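The count that would not settle

Ullgate has been arguing about the same by-election for nine months. The seat on the town council was decided by 426 votes to 419, with a small pile of spoiled papers and a turnout that both main parties describe as poor. The losing side asked for a recount on the night and got one. It has been asking questions ever since.

The complaint concerns postal ballots from Fosard, the estate on the north side of town. Residents there say their packs came late, and a few say they never came at all. The council's elections office accepts that there was a delay at the printers but says every pack was posted within the legal time limit.

Fosard has roughly 3,000 voters, more than any other part of the ward, and it rarely turns out in large numbers. Both parties had put their leaflets through its doors twice before polling day. Much of the talking since then has been done in kitchens and on doorsteps.

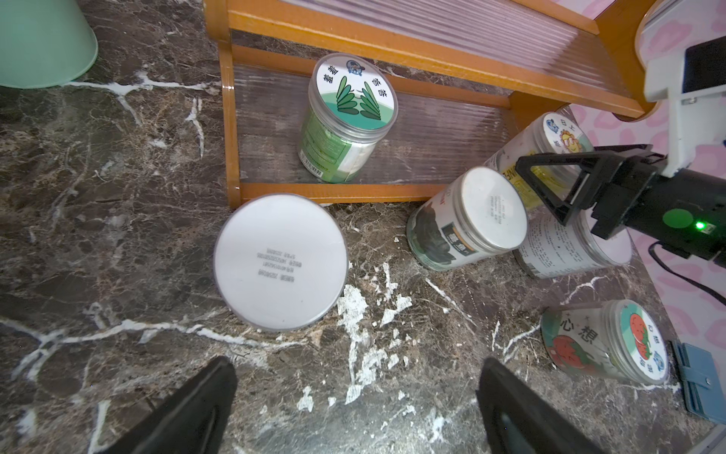

Lidded jars and a wooden rack on a marble worktop.

A petition calling for an outside review gathered 700 signatures over the summer. The council needs only 500 to hold a debate, and one was held on 22nd September in front of a full public gallery. It lasted two hours. Councillors voted narrowly to refer the matter to a scrutiny panel, which will look at the printing contract and the dates on which packs were handed over for delivery.

The panel has no power to overturn the result. The time for a legal challenge passed long ago, and neither party says it wanted to pay for one. What it can do is recommend changes before the full council elections, including an earlier print date and a telephone line for missing packs.

Its report is due in December. On the estate, opinion is divided over whether it will matter. Some residents have already asked to be taken off the postal list and will vote in person at the school next time.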